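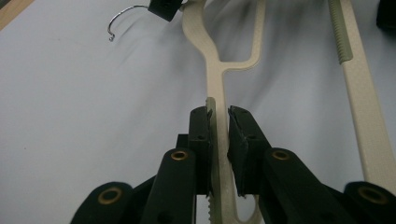

The woman who runs the hanging room at Fleven, a clothing exchange on the main street of Zosville, took the job when the racks were still full of wire hangers from the dry cleaner. She has spent two years getting rid of them. What she wants on her rails is plain beige plastic, the sort with a narrow stem that forks into two branches with a flat crossbar between them. "I don't care what colour they are, really," she said, "but if you keep to one you notice when something's gone back in the wrong spot."

Search this site Enter keywords Go

The exchange takes in over 200 garments in a good week. Each is checked at a long bench, steamed if it needs it, and hung before it is priced. She used to price first and hang later. The tags caught in the sleeves and people tore them off trying things on.

Her method for shirts is the one her mother used. The hanger goes in from the bottom, never down through the collar. "You stretch the neck once and it's had it. T-shirts are the worst. I've had lovely ones come in that somebody has ruined just by putting them away." She does up the top button and the third one down, and leaves the rest.

Jumpers aren't hung at all. They are folded in half down the middle, then in 3, and stacked no higher than her hand is long. Trousers go over a bar by the crease. Anything with beading is laid flat in a drawer with an old pillowcase over it.

I asked what most people get wrong at home. "Too much on the rail," she said. "If you have to use your elbow to get a coat in, take something out." She allows 85 hangers to a rail in the shop and thinks most home wardrobes would be better with fewer. When a rail is full, the next garment waits in the basket.

The hangers themselves came mostly from Ouellet, a shop in the next town that closed in January and let her have what was left in the storeroom. A few have been lost to heavy coats. She keeps the broken ones in a bucket for a neighbour who ties up tomatoes with the pieces.

She doesn't sell hangers, although customers ask. For people starting from nothing she suggests asking at any clothes shop near closing time. At home she has a single narrow wardrobe, a Flasik that sticks in wet weather, and she said it was a mess.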